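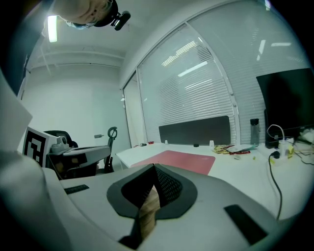
## 4. Data and Evaluation

### 4.1 Collection

Demonstrations were recorded with hand-held grippers, so the robot itself was needed only for evaluation. Figure 1 shows the view from a gripper during recording. The finger pad stays visible near the bottom of the image, and the policy receives no other information about contact. The background was left as it was at each site. Blinds, desks, cables and overhead lights all appear in the training images.

We collected 411 demonstrations of 18 chores. Eleven are household chores (clearing a desk, folding a towel, loading a cup rack) and seven come from the packing benches at Torthorpe, a small parts shop. Operators were asked to work at their normal speed. Demonstrations in which an object was dropped were kept if the operator picked it up again and finished.

**Figure 1.** View from the hand-held gripper, with the finger pad in the foreground and an office desk and windows behind it. A square black-and-white marker stands at left, next to a second gripper.

### 4.2 Can the chores be done yet?

We ran 100 trials on the Storo arm, split between the Nuststead apartment and the Torthorpe benches. A trial counted as a success only if the chore was finished without help. Lahlou and Mansour scored every trial separately from video and settled disagreements by watching it again.

The policy did well at moving single rigid objects to a fixed place. It did poorly on soft or thin items. Paper packets slid under the fingers, and towels were often folded once and then left. Shop chores were easier than household ones, mainly in that the parts arrived in the same tray each time. When we turned the tray sideways, most of that advantage went away.

Speed is a separate problem. On the chores it could finish, the arm took around 2 times as long as a person. Rusnák reports a similar gap for bin sorting with a different gripper. For an unattended overnight shift this may be acceptable. For clearing a kitchen table before a meal, we do not think it is.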